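Talk notes: Keeping Food Longer in a Small Kitchen
Tincuța Gavrilă, Burnis hall, November 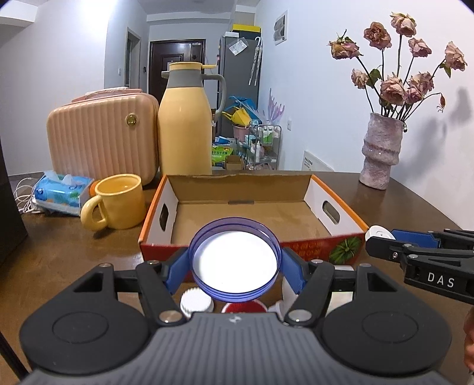
Good evening everyone, and do shuffle forward if you're stuck at the back. I'd like to start with my grandmother's larder, which kept a family of 4 through the winter without a fridge (tell the plum jam story, but keep it short!). She never threw away a lid, and I've caught the habit myself. The purplish-blue one on the slide has a white inside and fine ridges along the edge, and it's the ridges I'd ask you to feel for at home, as a worn rim won't grip the jar.

Move on to dry goods. Flour, lentils, rice. Ask who dates their jars, wait for the guilty laughter.

Pause for tea, then questions.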